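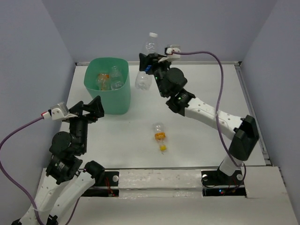
선거구는 왜 가끔 다시 그릴까요?

사람들이 이사를 다니고 태어나고 세상을 떠나면서 동네마다 인구가 달라지기 때문이에요. 선거구란 대표 한 명을 함께 뽑는 땅의 범위를 말해요. 한쪽 선거구에만 사람이 잔뜩 몰리면 그곳에 사는 사람의 한 표는 다른 곳보다 힘이 약해져요.

여기까지가 어른들이 흔히 해 주는 설명이에요. 틀린 말은 아니지만 조금 더 따져 봅시다.

선은 누가 긋나요?

나라마다, 지역마다 달라요. 정치인과 떨어져 있는 기관이 맡는 곳도 있고, 의원들이 직접 정하는 곳도 있어요. 의원이 자기가 나갈 선거구의 모양을 정한다니, 좀 이상하지 않나요? 시험 볼 학생이 문제를 내는 것과 비슷하잖아요. 물론 의원들은 공정하게 했다고 말해요. 그 말을 그대로 믿을지는 지도를 보고 나서 정해도 늦지 않아요.

작은 마을로 생각해 보기

포트데일과 버넌빌이라는 두 마을이 있어요. 포트데일에는 투표할 수 있는 사람이 582명, 버넌빌에는 642명 살아요. 각 마을에서 대표를 한 명씩 뽑는다면 두 선거구의 차이는 60명이에요. 이 정도면 그냥 둬도 될까요? 어떤 사람은 괜찮다고 하고, 어떤 사람은 경계에 있는 골목 하나를 옮기자고 해요.

그런데 하필 그 골목에 초록 모자당을 좋아하는 사람이 많이 산다면 어떨까요? 골목을 옮기자는 사람이 정말 인구 때문에 그러는지, 선거에서 이기고 싶어서 그러는지 물어봐야 해요. 둘 다일 수도 있고요.

게리맨더링이 뭐예요?

한쪽에 유리하도록 선거구를 일부러 이상하게 그리는 일이에요. 방법은 크게 두 가지예요. 상대편을 좋아하는 사람들을 한 선거구에 꽉꽉 몰아넣거나, 여러 선거구에 조금씩 흩어 놓는 거예요. 몰아넣으면 상대편은 거기서만 크게 이기고, 흩어 놓으면 어디서도 이기기 어려워져요.

그럼 모양이 꼬불꼬불하면 다 나쁜 건가요? 그렇게 단정하면 곤란해요. 강이나 산을 따라가느라 꼬불꼬불해진 곳도 있거든요. 반대로 네모반듯한데도 한쪽에 유리한 선거구가 있어요. 모양만 보고는 알 수 없어요.

현역 의원끼리 맞붙기도 해요

선거구 두 개를 하나로 합치면 의원 두 명이 한자리를 두고 겨루게 돼요. 같은 당 사람끼리 다투는 일도 생겨요. 이럴 때 "주민을 위한 결정이었다"는 말이 나오는데, 어느 주민에게 무엇이 좋아졌는지까지 말해 주는 경우는 드물어요.

지도를 볼 때 물어볼 것

누가 그렸나요?
선거구마다 사람 수가 비슷한가요?
주민의 의견을 듣는 자리가 있었나요?
바뀐 뒤에 누가 더 이기기 쉬워졌나요?

마지막 질문에는 어른들도 대답을 머뭇거릴 때가 많아요. 그래도 물어보세요.

글: 아녜 모리어티 (Áine Moriarty)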